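Inspection checklist before run, cell 6 (washroom), virtual twin
Machine: Flundik two-arm unit, model loaded in Trostora
Inspected by: Narendra Yadav
Comments read by: Shivam Khurana
Date: Mar 2, 2022

The list is to be filled in before the night batch and again after any change of the finger model. Please write a comment also when the result is OK. In November we had a whole page of OK with no comments, and afterwards it was not possible to say what had been looked at.

1. Scene file and version
Result: OK
Comment: Scene 2,551 is loaded. The log of the last batch is closed and saved on the Ummont drive. One warning about a missing sound file, which has no influence on the arms.

2. Fingers, open position
Result: OK
Comment: Both fingers go to the open stop when commanded and the gap between them is free. The inner faces have very different brightness in the wrist view. I compared with the light settings and this comes from the lamp direction, the material is the same on both. Please do not change the material again for this reason.

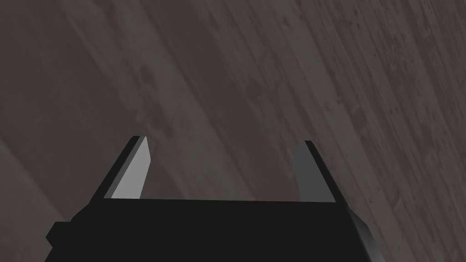

3. Fingers, closed position
Result: OK with remark
Comment: The pads meet at the tips first. Gulyás, who supplied the finger drawing, allows this. The closing force is limited in the parameter file and I have not changed it. I closed and opened 19 times on each arm and the end position stayed inside the tolerance.

4. Wrist and clearance to the counter
Result: OK with remark
Comment: The arm was driven to the raised check position, fingers up, beside the end of the countertop. In this position the distance to the counter edge has to be read in the distance window and not judged by eye, as the side view makes it look different from what it is. The value was over 200 mm at the smallest point.

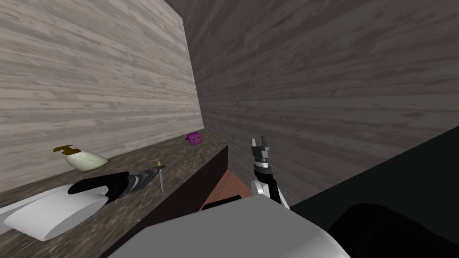 The second arm must be parked before this check is started. If it is not parked, the planner gives a collision warning for the body cover and the operator may think that the counter is the problem. I lost a good part of the morning with this. Shivam, could we have the parking as a fixed first command in the script?

5. Soft limits
Result: OK
Comment: Joint limits were tested one by one at slow speed. The arm stopped at each limit with the correct message. Joint four of the left arm stops a little early, same as last time. It is acceptable for the present tasks.

6. Wrist view towards the floor
Result: OK
Comment: Free floor, only boards and the pale wall in the upper left corner. The housing covers the bottom part of the view, as it should with this mounting. If the side tab of the housing can not be seen at the left, the camera offset is wrong and must be loaded again from the file.

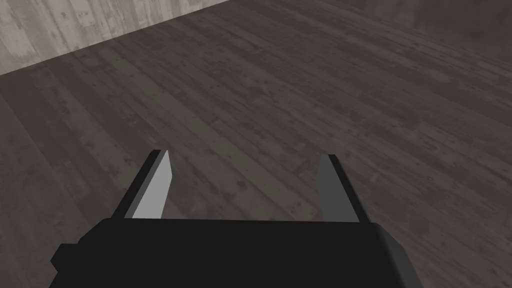
7. Emergency stop, virtual and desk button
Result: OK
Comment: Both buttons stop the two arms. The desk button needs a firm push. After the reset the arms stay still until the start is confirmed, which is correct.

8. Loose objects and start state
Result: NOT OK, to be repeated
Comment: Objects must be put back with the reset command and then compared with the start list. Do not move them by hand in the editor.
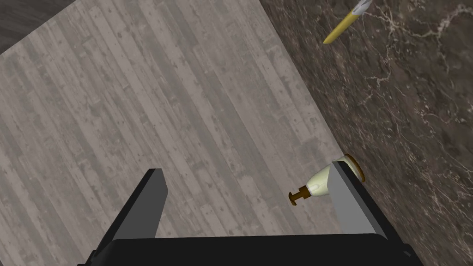

The start list asks for the pump bottle to stand upright, with free room on all sides for the approach. This point was left open by the former inspector, so I describe it more exactly. The bottle is lying on its side, with its base end behind the right finger, and if the fingers close at this place the result is difficult to predict. The open gap itself is clear. Before the next start: lift the gripper straight up, reset the objects, look again from the wrist view. The yellow stick on the marble is far enough from the fingers, but its position should also be compared with the list.

9. Release
Result: NOT RELEASED
Comment: Waiting for point 8. All other points do not need to be repeated if the scene file stays the same.

Reply S. Khurana: Agreed with point 8. I will add the parking command to the script this week. For point 5, please write the angle of joint four next time, so we can compare.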